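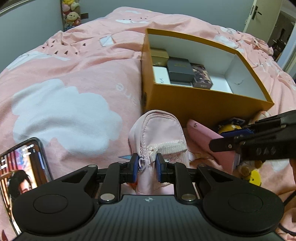 On me demande souvent pourquoi je reste froide devant les démonstrations de politiques apprises. Une trousse saisie par la fermeture, une boîte où il reste de la place à droite, et la courbe de perte descend gentiment pendant la nuit. Très bien. Je travaille sur la couche de planification depuis assez longtemps pour avoir vu trois fois le même enthousiasme, avec trois vocabulaires différents, et je voudrais dire ce qui me gêne dans celui-ci.

Prenons le rangement. Chez Fulside, l'équipe de Jamshid Jalali défend l'idée qu'un modèle nourri de gestes humains finit par apprendre l'ordre des choses : d'abord les boîtes rigides, tassées contre la paroi, ensuite le mou, qui se glisse où il peut. Son dernier jeu compte 2 791 épisodes. J'ai passé une partie du mois d'octobre à les relire avec mes propres outils, et l'ordre, je l'ai bien trouvé. Il est dans les données. Qu'il soit dans le modèle, c'est une autre affirmation, et je n'ai encore rien lu qui la soutienne.

Le test est pourtant simple. On présente au contrôleur une boîte déjà remplie aux deux tiers, mal remplie, avec un objet de travers au milieu. Un humain retire l'objet et recommence. Un planificateur classique, même médiocre, constate qu'il n'a pas de solution et le signale. La politique apprise, elle, pousse. Elle pousse avec une assurance admirable, deux fois, trois fois, et le journal d'exécution affiche une confiance qui ne bouge presque pas. Jalali me répond qu'il manque des exemples de correction. C'est sans doute vrai. C'était déjà la réponse pour la version précédente.

Passons à la perception, où l'on me dit que le problème est réglé. Une pochette en tissu posée sur une couette, rose sur rose, avec des plis partout et des nuages imprimés : le segmenteur vous rendra un masque propre, je veux bien le croire. Mais où se trouve l'espace libre ? Quelle hauteur prend un pli quand on appuie à côté ? Notre carte de collision, celle que tout le monde utilise sans l'ouvrir, suppose un support rigide. Une couette n'est pas un support rigide. On règle cela par une marge de sécurité, on élargit la marge quand ça touche, et au bout de six mois le fichier de configuration contient un nombre que plus aucun membre de l'équipe ne saurait justifier. J'en ai hérité d'un chez Bovier. Il y est encore.

Et puis il y a les deux mains. La plupart des tâches ménagères en demandent deux, et nos piles logicielles continuent de traiter la seconde comme un obstacle mobile. On planifie à gauche, on planifie à droite, on vérifie que les bras ne se rencontrent pas. Tenir d'un côté pendant qu'on tire de l'autre suppose une contrainte commune, avec une horloge commune, et cette horloge dérive. Nadège Delaunay l'a montré proprement sur la plateforme Mastdale : un décalage minuscule entre les deux flux suffit pour que l'instant de la prise, vu d'une main, précède le contact vu de l'autre. Le modèle apprend alors une causalité à l'envers. Son rapport fait 6 pages, il se lit en un café, et je n'en ai trouvé de citation nulle part.

On me reproche de regretter l'époque des machines à états. Je ne regrette rien du tout, j'en ai débogué une chez Guérin qui avait des transitions commentées en majuscules. Je demande des choses plus modestes : qu'un contrôleur sache rendre la main quand il n'avance plus, que les échecs soient publiés avec les réussites, et que l'on rejoue les épisodes hors de leur décor avant de parler de généralisation. Le troisième point coûte cher, je le sais. Il est refusé à chaque revue de budget.

Jalali m'a promis le test de la boîte mal remplie pour la prochaine version. Je lui ai envoyé le script.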